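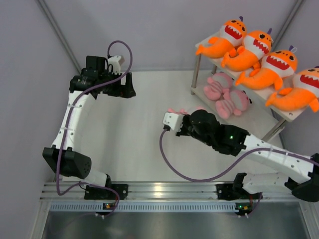
**FOR IMMEDIATE RELEASE**

# Holloway Students Take Two-Arm Sorting Project to Regional Finals

HOLLOWAY — A student team from the Holloway Robotics Club has qualified for the Skosance Student Automation Challenge finals in July with a two-arm system that puts plush toys away on a shelf by type.

The project, called Tideck, uses a pair of small robot arms mounted on one aluminum rail. Orange sharks belong on the top level of the shelf and pink toys on the lower one. The arms have to share the floor in front of the shelf without hitting each other, and a run ends when every toy is in place or the clock reaches 105 seconds.

Nazar Maksymiv, a junior, wrote most of the control software. Teammate Welington Paiva built the arms and handled the wiring, including the purple cables that run out to each gripper.

"Soft toys were harder than we expected," Maksymiv said. "A block is the same shape every time you pick it up. A plush shark bends, and it can catch on the one next to it. We spent most of the spring on the grip."

The team trained the system by guiding the arms through the task by hand and saving each run. Students recorded 400 runs over the school year, working after class until 6 p.m. Runs where a toy was dropped were kept in a separate folder and used to check the software later.

Paiva said the arms went through several rebuilds. The links are held together in places with cable ties, which the team kept for the finals because a link can be swapped out between rounds.

"We had a cleaner design on paper," Paiva said. "It took 40 minutes to change one part. Now we cut the ties, change it and go."

Loretta Obi, who teaches engineering and advises the club, said the sorting task came from the students. The challenge rules ask only that two machines work in a shared space and handle at least two kinds of object.

"They picked the toys, they set the shelf heights and they wrote the test plan," Obi said. "My part was mostly signing for parts and asking what changed since the last run."

Parts and travel are being paid for with a $3,000 grant from Ollance, a local machine shop. Owner Cletus Ferreira also gave the team time on the shop's drill press.

At the finals, each team gets 2 scored rounds and a short interview with the judges. Toys are placed by a judge before each round, so teams do not know the starting layout. Points are taken off for toys left on the wrong level and for any contact between the arms.

The club will hold an open practice in the engineering lab at 4 p.m. on the afternoon before the team leaves. Families and younger students are welcome, and no sign-up is needed.

**Media contact:** Arlo Brannigan, Holloway Robotics Club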